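Frequently asked questions about our lidded storage boxes

Thank you for stopping by! Sunita Mathur and Mahmoud Abou Zeid put this page together from the letters and emails that reach us at Kudora, and we add to it whenever the same question lands in the mailbox more than twice.

What can I keep in one?
Almost anything small that tends to wander off. Our customers write to us about sewing things, tea bags, birthday candles, spare keys, and those little round tins and tubs of sweets or balm that roll to the back of a drawer and stay there for years. One reader, Dean Wainwright, keeps 96 postcards in his – he sent us the full list, and we enjoyed every line of it.

Does the lid come off?
No, it stays joined along the back and folds away behind the box, so please leave yourself a bit of table back there. If you keep the box on a shelf, pull it forward before opening so the lid has somewhere to go.

How do I close it?
Bring the lid over, press gently along the front, and then lift the latch until it catches. If it feels stubborn, look for something poking up over the rim. A folded receipt is enough to do it, as we know from our own kitchen drawer.

How should I wash it?
Warm water, a drop of dish soap and a soft cloth, please. The bottom inside has a shine to it that scouring pads will spoil, and we'd hate for that to happen to yours. Leave it open overnight to dry before you put paper things back in.

Can it go in the dishwasher?
We'd rather you didn't. The hinge doesn't care for the heat.

Will it scratch my table?
We haven't had a complaint yet, but do wipe the underside now and then, particularly if you slide the box around a lot. Crumbs and grit are what leave marks on wood. On pale tops a smudge can be hard to tell from the grain, so try a damp cloth first and go easy with it.

What colors can I order?
Pink, gray and cream at the moment. Eun-seong Jeon in our shop is hoping for a green by January, though we can't promise it.

How long does delivery take?
Usually about 18 days. Write to us if yours is running late and we'll gladly chase it up for you. 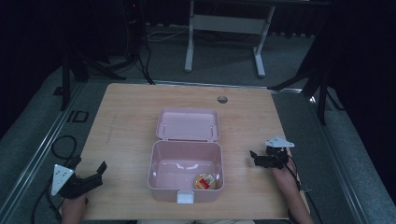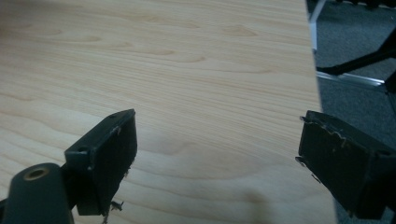

First picture: the pink box with its lid folded back and one small round container inside. Second picture: the pale wood grain of a tabletop.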